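Rules for Robots Among the Shelves: A Gallery

Text and captions by Hollis Tillman
July 2026

Everyone who sells a shopping robot now also sells a rulebook to go with it. The one I have been reading, the Wiltance shelf-work guide, has 188 clauses and a foreword full of the word "trust." I went through it with four pictures of the job open next to it – a humanoid, a blue basket, a shelf of soda – and kept asking the same question. Could anyone check this?
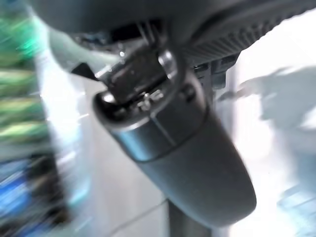

Clause 12 wants the wrist view "usable at all times." Look at the blur. Usable by whom?
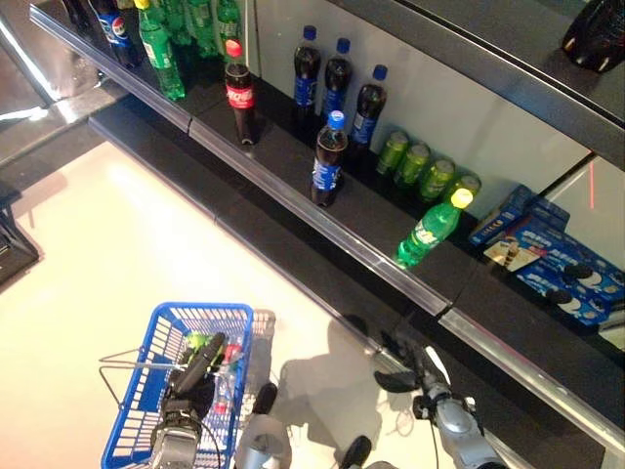 One gripper in the basket, the other open over the lower rail. The guide has a page on two-handed work and never says which hand has to wait.
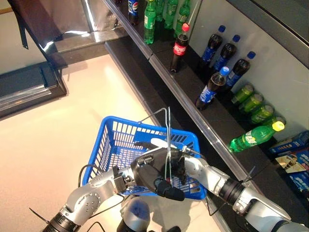

Basket off the floor and tilted, with a hand on the wire handle. Load limits are given for arms. I found none for handles.

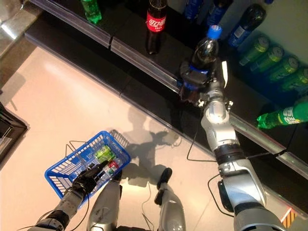
A blue-capped bottle held upright at the shelf edge, thin cables on the floor by the feet. Trailing cables get one sentence, and the verb in it is "should."

That verb is my main complaint. I searched the guide for "should" and got 74 hits. "Must" turns up mostly in the part about logos and how to credit Wiltance in a press release. A store manager who wants to know how far a customer has to stand from a moving arm will find a drawing of a friendly circle and no distance.

I wrote to Žofie Bartoš, who worked on the second draft, and she was fair about it. The firms around the table wouldn't sign hard numbers, she told me, and a soft guide got published where a strict one would have sat in a drawer. Maybe so. I've read plenty of soft guides, and what usually happens is that they get quoted in sales decks as if they were strict.

Dudeck already does this. Its March brochure says its machines are "fully aligned" with the guide and mentions 1533 trial picks. It doesn't say how many bottles were dropped, what counted as a pick, or who was keeping score. Jinlong Cui at Kobzar, who has no love for Dudeck, thinks the figure is probably true and doesn't mean much. I'd go along with that.

Some of it I like. The section on stop buttons is plain and short: where they go, how high, who gets to press them (anyone). The part about keeping a written record of every restart is good too, and a small shop could follow it with a notebook and a pen.

The rest needs numbers in it before I'd hand it to a night crew. A third draft is open for comments, and mine went in last week – two pages, mostly about handles and cables.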